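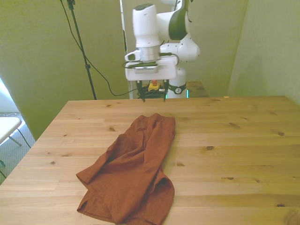 Pine top with natural knots, shown with a rust-orange garment.

Catthorpe Pine Table Top

Product code: 2379
Made by Suvberg
Made to order

The Catthorpe is a solid pine top for people who already have legs, trestles or a base they want to keep. It is supplied as a flat top only, sanded on both faces and drilled on request. We sell it for sewing rooms, kitchens, shops and workrooms, and it can be cut down at home with an ordinary handsaw.

Pine is a soft wood. It will take dents from dropped tools and pan bases, and it will darken over the years, faster near a window. If you want a surface that stays the same, look at the Bultari range, which is beech and costs more.

Sizes

Catthorpe tops are cut to any length up to 3000 mm. Standard depths are 600 mm and 800 mm. Thickness is 27 mm for both. Please give length first and depth second when ordering, as tops are cut with the grain running along the length. Finished sizes may vary by 2 mm either way.

Finish

Bare: sanded and left untreated. Must be sealed before use in a kitchen.
Oiled: two coats of clear hardwax oil, applied in our workshop.
Soaped: white soap finish. Pale and matt, needs doing again every few months.

Knots are part of the timber and we do not sort them out. Open knots are filled before sanding. We can't match a new top to one you bought earlier, as boards vary from batch to batch.

Fixing

Slotted steel brackets are included with every top. Use these and do not glue the top to a frame. A wide pine top moves across its width with the seasons and will split if it is held rigid. Screws should go no deeper than 20 mm.

Tops longer than 2000 mm need support in the middle as well as at both ends. The Zakharchenko trestle (sold singly, code 1015) suits both depths.

Care

Wipe with a damp cloth and dry straight after. Don't leave wet fabric on a bare or soaped top, as dye can go into the grain. Light marks on an oiled top will come out with fine sandpaper and a little fresh oil. Always sand along the grain. Steam irons should be used on a board or a thick pad.

Lead time and delivery

Bare tops leave the workshop in 10 working days. Allow an extra week for oiled or soaped. Delivery is to the kerb by two people; carrying upstairs can be booked at checkout. Check the corners before you sign, and write any damage on the driver's sheet.

Cut-to-size tops can't be returned unless faulty. Offcuts are kept if you ask for them when you order.

Questions

For sizes and drilling, ask for Lesia Polishchuk in the workshop. For trade accounts and orders of more than six tops, ask for Victor Rotich.

Prices last updated April 14, 2026.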